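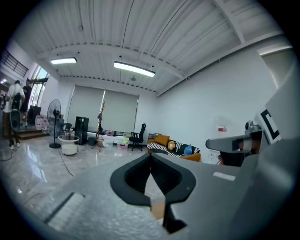

Buy the Second Gripper Before You Buy the Arm

Opinion. By Rhiannon Craddock
May 9, 2018

Search this site... Go

We use cookies to remember your settings. By staying on this page you accept them. OK / More info

Quick one this month, deadline was yesterday.

I keep getting asked to look over equipment budgets. Small shops, small labs, a couple of schools. Always the same spreadsheet. Top line, robot arm. Big number. Then a computer. Then one gripper, then a line called "misc" with whatever was left over after somebody important had a look at the total.

Wrong order. I want to argue for the opposite: start with the hand tool, the cheap one a person carries, buy two of them, and leave the arm for the next budget year.

People hate hearing this. An arm is what you show visitors. A hand-held gripper looks like a gray plastic thing with a pair of rubber fingers. Hard to get a board member excited. Igor Kubiak, who ran purchasing at the last place I worked, used to call them "the salad tongs" and he signed for them under kitchen supplies once. Took months to sort that out with accounting.

But think about what you are paying for. If the plan is to teach a machine a job by showing it, the showing is the work. Hours of it. A person picks things up, puts them down, does it over. That part doesn't need an arm in the building. It needs a tool, a floor to walk around on, and somebody patient. An ordinary room will do. Sofa, office chair, fan, blinds down, good ceiling lights. You don't need a cell with a fence around it and you don't need to rent one.

And rooms are where budgets quietly die. I have read plans with a whole year of rent in them for a "dedicated capture space." For what? The job you want done is going to happen in places with a coat rack and a cable on the floor. Go record there. Put the rent into people's wages.

OK so the numbers, such as they are. When we planned the Ostrowski project we wrote down one gripper and one set of spare finger pads. One! Pads are the part that touches everything. They get dirty, they get nicked, and when one goes the whole day goes. We lost 19 working days that first winter, most of them in January, waiting on pads from Bisach. Good pads. Slow mail. Wanda Nowicki kept a tally on the wall next to the coffee and by the end I couldn't look at it.

A second gripper would of cost less than a week of that. Nobody had put it in because a second one of anything looks like padding, and padding gets cut. So it sat on the wish list while two people on salary stood around.

My rule since then, and I'm not claiming it's science:

Two grippers, same model, same batch if the seller will do it.
5 sets of pads before you start, ordered with the grippers and not after.
A line for printed markers. They cost next to nothing, fine, but give them a line. Otherwise someone prints them on the office machine at the wrong scale and you find out late.
Storage. More than you think.
Hours for a person to go through the recordings and throw out the bad ones. Real hours, with a name next to them.

That last one is where I get the pushback. Stanisława Pawlak wrote to me after my last column to say sorting should be automatic by now and I'm budgeting like it's the old days. Maybe. She runs a bigger outfit than I ever did. She has software people down the hall. Most readers of this page don't, they have a cousin. Until the software shows up in a box that works on the first day, I'd pay the person.

What about Cliller and Rorkix and the other bundle sellers? Arm, gripper, laptop, training, one price, one invoice. I get the appeal. One invoice is a lovely thing. My trouble is with the timing. You sign for an arm before you know what job it's good for. Six months of carrying a hand tool around will teach you that half the tasks on your list are a bad fit. Too soft, too heavy, too many lids. You'd like to learn that while the arm money is still in the bank.

The Rorkix quote I saw last had 200 hours of "demonstration support" folded in. Sounds generous. Read the page. It starts the day the arm is delivered, so if your power isn't ready or the door is too narrow (it happens, measure the door) the clock is running anyway. Ask them to start it when the first recording is made. They may say no. Ask.

To be fair to the other side. Grażyna Makowska bought the arm first, on purpose, and says it kept her team honest — they could test an idea the same afternoon they recorded it. I believe her. She also had a grant that expired and would of vanished if she hadn't spent it. If your money has a date on it then ok, different problem, spend it. But don't call that a plan.

And yes, collecting by hand has costs that don't fit in a spreadsheet. Arms get tired. Shoulders, wrists. Put breaks in the schedule and count them as paid time. Rotate people. I left this out of my first three budgets and I'm not proud of it.

So if you have a draft on your desk right now, move the arm to the second page. Put the hand tools on top and double them. Then take "misc" and break it into its actual peices, because that line is where the pads, the cables, the tape and the spare batteries all go to hide, and it's the first thing the person upstairs will cut.

Next month: service contracts, and why I stopped reading page one of them first.

Back to top
Contact the editor | Write for us
© 2018 All rights reserved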